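4.2 Placement rules for floor-level containers

The rules in this section apply to every recording station in the Larnard protocol. They were drafted by Darwish and Karunaratne after a review of 719 episodes, of which 119 were rejected for faults in station setup. Operator error was coded separately and is not treated here.

A container on the floor must be placed so that its rim can be approached from above without the arm crossing a panel upright. Soft furniture may stand next to the container, but it may not be moved between the start and the end of an episode. Cloth items are put in by hand before recording starts. They are not folded to a set pattern, as a fixed fold was found to make grasp points too easy to predict.

The wrist view is checked before each episode. Both fingertips must be visible, along with part of the container rim and enough of the floor to judge height. A station that fails this check is reset and checked again. After two failures in a row the station is closed until the mount has been inspected. Figure 3 gives a wrist view at a station bounded by panels, with the fingers pointing toward the corner and the basket partly beneath the right finger. Panel feet and casters count as fixed obstacles under these rules and are entered in the station map at their full floor outline.
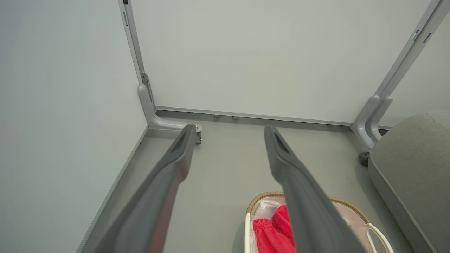 Figure 3. Wrist view with both fingertips, woven basket rim, red fabric and gray cushion.

4.3 Changes to a station during a session

Any change to the position of a panel, cushion or container ends the current session. The operator records the change in the station log and opens a new session under a new number. Episodes from the two sessions may be pooled only if the station map has been updated.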